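Questions people ask us about reed organs

Kanow has been mending harmoniums and American organs for long enough that the same questions come round like the chorus of a hymn. We have written the answers down. If yours isn't among them, ring the workshop and let it ring a while, as the telephone is at the far end from the bellows bench.

What have I got, a harmonium or an American organ?

Put your hand over the reeds while somebody pedals, if you can get at them. A harmonium blows air out through its reeds and an American organ sucks air in. In practice most people can tell by looking. If it has a tall back with a mirror, candle brackets and enough carved wood to restock a forest, it is almost certainly an American organ, whichever country it was made in. If it is a plain box with the stop knobs in a row just above the keys, suspect a harmonium.

The word "harmonium" gets used for both, and has been for well over a century. We have given up correcting people at parties.

Is it worth anything?

To you, we hope so. To a dealer, very little. These instruments were made in enormous numbers and sold on instalments to households that wanted something respectable in the front parlour, and a great many have survived through being too heavy to throw away. A large two-manual with pedals, or a good French harmonium with percussion and a proper expression stop, is a different matter and does find buyers. The ordinary parlour organ with one keyboard and a cracked fretwork panel is usually worth what it costs to move it, with the sign reversed.

My grandmother's organ has a stop marked Vox Humana. Does it sound like a human voice?

No. It turns a paddle in the airstream and makes the note wobble. On a bad day it sounds like a human voice in the back of a van.

Several of the other knobs may do less than that. Makers knew that customers counted stops before buying, and it was common for a single set of reeds to be worked by two knobs, one opening the shutter fully and one opening it halfway, each with its own handsome name in Gothic lettering. We have met a few that weren't connected to anything. We leave those as we find them.

Why does one note sound all the time?

This is called a cipher, and it is the commonest complaint we hear. Usually the little pallet under the key isn't closing, because of grit, a tired spring or a swollen guide pin. Now and then it is a moth. Try playing the key sharply a few times. If that does nothing, resist the temptation to go in with a knitting needle.

And why does one note not sound at all?

Dirt in the reed, nine times out of ten. The brass tongue has very little clearance in its frame and a speck of dust will stop it. On an American organ the reed slides out with a hooked tool and can be brushed clean, gently, from the fixed end towards the tip. Don't bend the tongue. Don't "just straighten it a bit" either, as that is bending the tongue.

If the reed has cracked it will go flat for a while first and then give up altogether. We can usually find a match from the scrap drawers, which are extensive.

I pedal like mad and nothing happens.

The bellows cloth has perished or the webbing on the treadles has snapped. Webbing is an afternoon's work for anyone handy, and you will find out what else has been living in there. Recovering the bellows is a bigger job. It calls for hot glue, proper rubberised cloth and a tolerance for being in a bad temper. Please do not use gaffer tape. We have nothing against gaffer tape, but we are the ones who have to take it off.

Can you tune it to match my piano?

We can, and we will try to talk you out of it. Reeds are tuned by scraping away metal, from near the tip to sharpen them and from near the root to flatten them, and they have only so much to give. Many old instruments were built noticeably sharp of modern pitch. Dragging the whole lot down takes days and shortens the life of the reeds. Tune the piano afterwards to the organ if you must have the pair of them together, and buy your piano tuner a drink.

How do you keep track of what was done to each instrument?

In the bench books, by hand. Anselmo Alvarado started them when he took over the reed work and has strong views on the subject. Every instrument gets its stop list, its pitch on arrival, the condition of each reed and anything rude found pencilled inside the case by earlier repairers, of which there is plenty. We did once try a spreadsheet. It lasted until September. 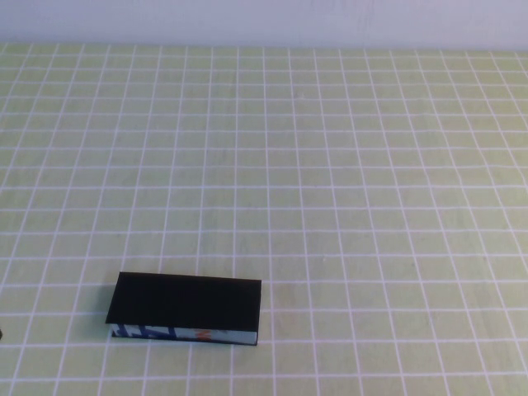

Black book, closed.

If we have worked on your organ before, quote the name on the fallboard and we can generally find the page. The handwriting is a separate problem.

What does "Plurkus" mean? It's on the board above my keys.

Most likely a retailer. Shops and mail-order houses bought organs in from the factory and had their own names put on in gold, so the name facing you often tells you who took the money and not who made the thing. Turn the instrument round and look for a stamp or stencil on the back, or a serial number on the lowest key. We see Plurkus and Rebelo labels on cases that are plainly from the same factory, down to the same mistake in the same carved lily.

We don't date instruments from photographs, by the way. We have tried, and have been wrong by decades in both directions.

Where should I put it?

Away from radiators, away from sunny windows, away from outside walls if the house is damp. That leaves the middle of the room, where you will walk into it. Reed organs dislike dry air most of all. The soundboard shrinks, cracks open, and the wind leaks off to places where it does no musical good. A steady, slightly cool room is ideal, which is a polite way of saying the room nobody sits in.

Can I fit an electric blower?

Yes, and it can be done without cutting anything you will later regret. A suction unit suits American organs and a pressure unit suits harmoniums, and a surprising number of people have bought the wrong one. Jonatan Dahlgren fits ours in a lined box to keep the noise down. You will lose some of the expression you get from your feet, and all of the exercise.

What do you charge?

We look at the instrument first and then write to you with a price. Cleaning and regulating a single-manual organ takes us 2 days if it behaves. A full restoration, bellows and all, is more like buying a second-hand car, and will hold its value about as well. The last big two-manual job came to 3,000 pounds, and the owner was very nice about it.

How long is the queue?

There are 10 instruments ahead of you at the time of writing. Chapel organs tend to jump forward before Christmas, as they are needed for carols and the organist has only just noticed. If yours is one of those, please get it to us by 16th November. After that date we can offer sympathy and the loan of a portable.

Will you take my organ away for nothing?

We used to. The Plultach store is now full to the rafters, and the only way to get at the ones in the back is to be quite thin. Try a local school, a theatre that wants something for a parlour set, or the notice page of your parish magazine. If it really is past saving, ask us before you break it up. We will always come out for a good set of reeds, and the ivory-coloured key coverings and stop faces are handy too, whatever they are made of.

Is it difficult to play?

If you can play the piano a little, you can play one of these a little within the hour. The notes stop when you lift your finger, there is no pedal to blur your mistakes, and your feet must keep moving whether or not your hands know where they are. Start with slow hymns. Practise when the neighbours are out, and keep the Vox Humana pushed in.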